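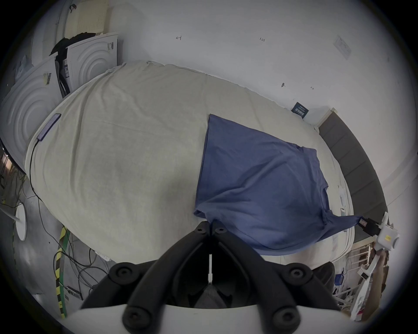
Most of it is common sense, according to one reader of the draft, who would still like common sense written down before the next cable goes under somebody's foot. Tirkmont has obliged. Its code of practice for teaching robots with hand-held grippers was put out for comment on 17/02/2020 and runs to 16 pages, of which 7 are definitions.

The code covers demonstrations done by people, the sort where an operator folds a garment or straightens a sheet with a gripper in each hand so that a machine can be shown how later. Until now every site has had its own house rules. Seda had a laminated card. Katsaros had a longer laminated card.

Under the draft, each gripper must be labelled by kit and by hand, left or right, and the label checked at the start of every session. Cables are to be kept out of the operator's walking path, and power strips kept where they can be reached without crawling. A dropped garment counts as a dropped garment and stays in the record — a clause that is said to have taken longer to agree than the rest of the chapter on floors.

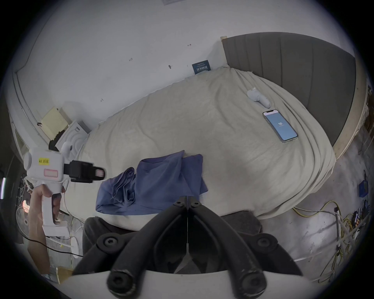 Labelled kit at a bedside folding session.

Operators would also get a break after 19 minutes of continuous gripping. Pletell had asked for 200 demonstrations instead, on the grounds that its people like a round number. The drafters kept the minutes and gave the round number a footnote.

What a properly folded T-shirt looks like is left to Annex B, and Annex B is blank. Tirkmont expects to fill it by October. Comments on the other annexes are welcome in the meantime, on the form provided, one form per comment.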